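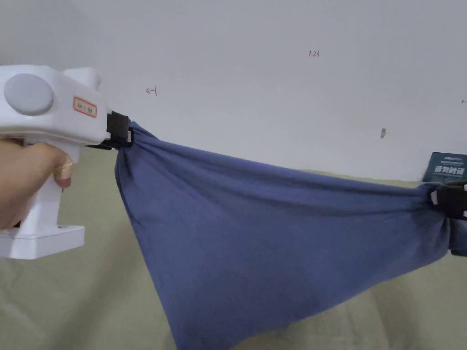
파란 천. 양 끝만 집혀 있고 밑은 축 처짐.

수요일. 밤인데 아직 빨래 얘기다. 졸리니까 빨리 쓴다.

아침부터 비 올 것 같더니 안 왔다. 안 올 줄 알았으면 이불도 했지. 어제 예보 보고 겁먹어서 이불은 빼고 천 종류만 돌렸다. 식탁보, 행주, 베갯잇, 그리고 저 파란 천. 파란색이라고만 쓰면 좀 억울한 게, 회색이 섞인 파랑이라 흐린 날엔 거의 회색이고 불 켜면 연보라 비슷해진다. 이름을 못 붙이겠다. 그냥 파란 천.

저걸 오늘 몇 번을 폈다 접었다 했는지. 모서리를 집으면 그 자리에 주름이 다발로 몰리고, 거기서부터 가로로 쭉쭉 금이 간다. 반대쪽도 똑같이. 위쪽은 팽팽한데 가운데 밑은 배처럼 불룩하게 내려온다. 수평도 안 맞고 한쪽이 낮다. 접는 건 여기서부터가 일이다. 아래 모서리 찾기. 늘 딴 데를 잡는다. 긴 변인 줄 알고 잡았더니 짧은 변이고, 털어서 다시 보면 안팎이 바뀌어 있고.

그래서 오늘 정한 것. 까먹기 전에 적는다.

- 큰 천은 바닥에 놓고 시작하지 말 것 (먼지 다 붙음, 저번에 그랬음)
- 위쪽 모서리부터 양쪽 다 잡고, 한 번 당겨서 결 맞추고, 그다음에 반
- 다림질은 반 접기 전에
- 접은 건 바로 장에. 의자에 올려두면 그 위에 옷이 쌓이고 끝이다

이대로 했더니 식탁보는 잘 됐다. 파란 천은 그래도 삐뚤어졌다. 모서리가 원래 직각이 아닌 것 같다. 살 때 가게에서 자른 건데 그때 비스듬히 잘린 듯. Ghanem에서 끝단 남은 거 산 거라 뭐라고 할 수도 없고. 싸게 샀으니까.

거기 얘기가 나와서 말인데 점심 먹고 또 다녀왔다. 실 사러. 484번 타고 가면 한 번에 가는데 오늘따라 버스가 안 와서 정류장에서 한참 섰다. 실은 파란색을 사려고 천 귀퉁이 조금 잘라둔 걸 주머니에 넣어 갔는데, 가게 불빛 밑에서 대보니 맞는 게 하나도 없었다. 제일 비슷한 게 너무 보라. 그다음이 너무 회색. 문 쪽으로 들고 나가서 햇빛에 대보니까 회색 쪽이 나아서 그걸로 했다. 1,000원. 핀도 살까 하다가 집에 있는 게 생각나서 내려놓음. 집에 오니 핀이 없다. 분명히 과자통에 넣어놨는데. 과자통에는 단추랑 고무줄이랑 영수증만 있고.

결국 핀 없이 했다. 단 접는 거 손톱으로 눌러서 자국 내고 시침질. 느리다. 그런데 생각보다 반듯하게 나와서 기분이 조금 좋아졌다. 한쪽 변만 하고 멈췄다. 나머지는 토요일에 하든지 말든지. 아니 하긴 해야지, 올이 계속 풀린다. 빨 때마다 세탁기 거름망에 파란 실뭉치가 나온다.

세제도 바꿔야 한다. Endus 거 다 써 간다. 이번엔 큰 통 말고 200그램짜리 작은 걸로 사려고 한다. 큰 통은 습기 먹어서 밑에가 벽돌이 됐다. 숟가락으로 깨다가 숟가락이 휘었음. 향은 좋은데. 향 때문에 계속 사는 것 같다.

빨래 너는 자리 때문에 또 좀 옮겼다. 건조대를 창 쪽으로 붙이고 책상을 벽으로. 그랬더니 콘센트가 안 닿아서 스탠드를 뺐다가 다시 넣고, 멀티탭을 책상 밑으로 돌리고, 그러다 책상 뒤에서 작년에 잃어버린 줄자 나옴. 줄자 나온 김에 창을 쟀다. 원래 파란 천을 창에 달 생각이었다. Skunholm 봉에 집게로 집어서. 재보니 폭은 되는데 길이가 모자란다. 아래로 한 뼘쯤 빈다. 그 한 뼘으로 아침 해가 딱 얼굴에 들어올 게 뻔하다. 침대를 옮기면 되지만 침대까지 옮기면 오늘 안에 못 잔다.

그럼 어디에 쓰나.

1. 소파 덮개. 소파가 밤색이라 안 어울릴 것 같은데 덮어보니 의외로 괜찮았다. 문제는 앉으면 밀린다. 일어나면 다 구겨져서 등 뒤에 뭉쳐 있다. 밑을 끈으로 묶으면 될까?
2. 책장 가리개. 이게 제일 현실적. 아래 칸에 뭐가 있는지 안 보이게. 근데 가리면 거기 뭐가 있는지 나도 잊어버린다. 작년에 상자로 한 번 해봤다가 겨울 장갑을 봄에 찾았다.
3. 그냥 보자기. 계절옷 싸서 올려두기. 크기는 넉넉하고 천이 부드러워서 매듭은 잘 지어질 것 같다.

일단 책장에 걸쳐만 놨다. 며칠 보고 결정.

저녁은 대충. 밥에 김, 남은 감자조림. 감자가 좀 짰다. 먹으면서 빨래 개는 순서 생각하고 있었다니 좀 그렇다. 행주는 삶아야 하는데 오늘은 못 삶았고 그냥 널었다. 냄새나면 다시.

베갯잇 얘기 빼먹었다. 하나가 지퍼가 고장났다. 지퍼 머리가 빠졌는데 이빨은 멀쩡해서 머리만 끼우면 될 것 같기도 하고. 포크로 끼우는 방법이 있다는데 해보다가 짜증나서 던져둠. 지퍼 없는 쪽을 벽으로 두고 자면 된다. 당분간.

다림질은 했다. 2시간. 원래 그렇게 걸릴 일이 아닌데 다리미가 물을 뱉어서. 식탁보에 물자국이 동그랗게 생겼고 그거 말리느라 또 다리고. 물통을 비우고 마른 다리미로 하는 게 나았다. 분무기를 따로 쓰자. 분무기 어디 있지. 베란다 화분 옆에 있을 텐데 거기 든 게 물인지 영양제인지 모르겠다. 냄새 맡아봐도 모르겠음. 새로 하나 사든가.

파란 천은 다리기 까다롭다. 집었던 자리 주름이 제일 안 펴진다. 모서리에서 퍼지는 그 잔주름. 가운데는 쓱 지나가면 끝인데 귀퉁이는 다리미 코를 넣고 꾹 누르고 있어야 한다. 그러다 손등을 살짝 데었다. 찬물에 대고 있었더니 괜찮은데 지금 글씨 쓰는데 좀 쓰리다. 앞으로 널 때 모서리를 콱 집지 말고 변 전체를 건조대에 걸쳐야겠다. 아니면 집게를 더 많이 써서 무게를 나누거나. 두 군데만 집으니까 가운데가 처지고 처진 만큼 당겨져서 주름이 깊어지는 거다. 당연한 걸 오늘 알았다.

장 정리. 위 칸에 식탁보, 그 밑에 수건. 수건은 돌돌 말았다가 다시 접었다. 마는 게 보기는 좋은데 하나 빼면 우르르 굴러 나온다. 접어서 세로로 세우니까 꺼내기는 편하다. 대신 빈 자리가 생기면 옆의 것들이 눕는다. 책 버팀대를 하나 넣어봄. 꽉 맞음. 왠지 뿌듯해서 장문을 두 번이나 열어봤다.

버릴 것도 한 봉지 나왔다. 구멍 난 행주, 짝 없는 양말, 색 빠진 작은 테이블보. 테이블보는 Rurnavport 갔을 때 벼룩시장에서 산 거라 좀 망설였다. 가장자리에 물고기 수놓인 거. 물고기 부분만 오려서 남겼다. 뭐에 쓰려고? 모르겠다. 컵받침? 오려놓으니 생각보다 작고 꼬질꼬질하다. 그래도 과자통에 넣어뒀다. 과자통 뚜껑이 이제 잘 안 닫힌다.

6월 되기 전에 겨울 이불 넣어야 하는데. 압축팩 바람 새는 거 하나 있는데 어느 건지 표시를 안 해놨다. 다 넣고 하룻밤 두면 부풀어 있는 놈이 범인. 작년에도 똑같은 생각을 했던 것 같은데 표시를 왜 안 했을까. 이번엔 꼭 매직으로 X 쳐놓기.

내일 할 것

- 행주 삶기
- 세제 (작은 거!!)
- 핀 찾기. 서랍 맨 밑, 아니면 가방 앞주머니
- 소파 밑에 묶을 끈 있나 보기
- 봉지 버리기, 현관에 내놨음
- 분무기 씻기

아 그리고 책장에 걸쳐둔 거, 방금 지나가다 보니까 한쪽이 미끄러져 내려와서 또 비스듬하다. 위에 사전 올려놨다. 무거운 걸로. 사전 처음으로 쓸모가 잇다. 불 끄기 전에 한 번 더 보니 스탠드 빛에서는 정말 연보라다. 회색 실로 박은 변이 티가 나려나. 낮에 다시 봐야지.

손등 아직 따갑다. 연고가 욕실에 있는데 일어나기 귀찮음. 일어나야지. 물도 마시고. 건조대에 남은 베갯잇은 내일 아침에 걷기로, 만져보니 솔기 쪽이 아직 눅눅햇다.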